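Spent my whole evening on gripper maintenance, so you all get a thread about it.

Quick background for the new folks: I run one small tabletop arm, a secondhand Kirholm, and it does kitchen jobs. Pick a thing up, put it down on the board, do it again. The arm is fine. The fingers are what need babysitting.

The pads are soft rubber and they get greasy. You don't notice until a cup starts sliding a little on the way up. My rule was to wipe them every 300 picks. I had let it go to 2000. Oops.

So first job, pads off. Two tiny screws each side, and please put them in a dish. I've lost one down the gap behind a stove before and I'm not doing that again.

Warm water, dish soap, old toothbrush. No alcohol on these – it made my last set go hard and shiny and they couldn't hold a spoon after that.

One pad had a split at the tip, so that one's done. I put in a new pair from Grabner. You always swap both, even if the other one looks great, or the grip goes crooked.

Next, the belt in the wrist. Mine had gone slack enough that I could hear it tick when I turned the wrist by hand. Took the cover off, loosened the motor plate, pulled it snug, tightened it back up. The whole thing was 7 minutes once I found the right hex key (finding it was more like an hour).

Then the bit I always want to skip, which is telling it where the counter is again. New pads are a hair thicker than worn ones. If you keep the old height it pushes down into whatever it's reaching for.

I touch off on the cutting board at each corner, then once in the middle. The board is my zero. It sits at a slant and I leave it at a slant, the arm doesn't care as long as I measure it that way.

I dropped the closing force to 42 percent too. The old setting was for the worn pads and way too much for soft fruit.

Somebody in the Skimthorpe group asked what my work area looks like. It's a kitchen counter, you guys! Toaster and all. I keep the board clear and let the rest be a kitchen.

Still to do: new cable ties along the forearm, and write the pick count on some tape where I'll see it. OK, going to bed.

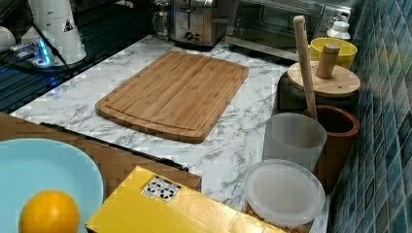

The counter, with the board I zero on. 2019-01-17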